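What the Extended Warranty Is Really For

By Nathalie Van Hecke
Jan 10, 2025
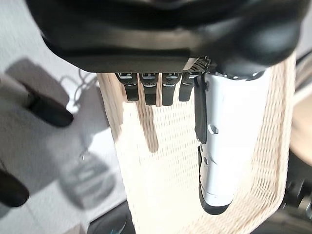
A black robotic hand with its fingers pointing down.

Mareike Ruppert sold protection plans at the Bestdale appliance store in Grodau before moving upstairs to train the people who sold them. She left in June and now writes a newsletter for shoppers. I came to our talk with a few doubts. People who leave a trade and then warn the rest of us about it often have something new to sell, and her newsletter has a paid version.

She didn't mind being asked. "Sure, I make money from it. I made more at Bestdale."

Her main claim is simple. Most people who buy a five-year plan on a washer or a fridge pay for repairs they will never ask for. The store keeps a large share of the price, and the customer puts the paper in a drawer.

I asked how she knew. Before she left, she says, she went through 2,571 plans sold at her store and looked for the ones with a claim on them. She won't give me the result, citing the agreement she signed on her way out. I told her that a number I can't see doesn't do much for me.

"Then don't use it," she said. "Go home and look in your own drawer."

I did, later. I found a plan for a Lumenta dishwasher, bought for $126, that ran out without a single phone call from me. It proves very little. A plan that never gets used may still have been worth having, the same way nobody wants their money back when the house fails to burn down.

Ruppert has heard that one before, mostly from herself. "I used to teach it. We had a whole page on house fires. But you insure your house because losing it would ruin you. A dishwasher won't ruin most of the people who can walk in and buy a new dishwasher."

And the ones it would ruin? She took longer over this. For a family with no savings, she said, a broken fridge is a real emergency, and she doesn't look down on anyone who pays to avoid it. She would still like them to read the part about spoiled food. The plan she sold paid up to $100 for it, and only with receipts. "Who keeps the receipt for a bag of frozen peas?"

Her usual advice is to put the price of the plan in a savings account and leave it there. I have seen this advice in a lot of places and have yet to meet a person who follows it. She laughed and admitted she had skipped it herself the last time, when she bought a Valtetti stove.

"I also didn't buy the plan, though," she said. "So I had the money. I just spent it on dinner."

We went back and forth on whether the sales staff believe in what they sell. Ruppert thinks most do. The customers who come back to the store are the ones with a broken machine, and a clerk remembers the man whose motor was replaced for free. The customers with nothing wrong stay home. I find this more convincing than anything else she told me, and it needs no secret numbers.

It also works on her. The readers who write to her newsletter are the angry ones, with claims turned down over a missing form or a dent in the door. I asked if she ever hears from people who were glad they paid.

"Twice," she said. "One of them was my aunt."

Before we hung up I asked what she would do about a used car. She said she doesn't drive.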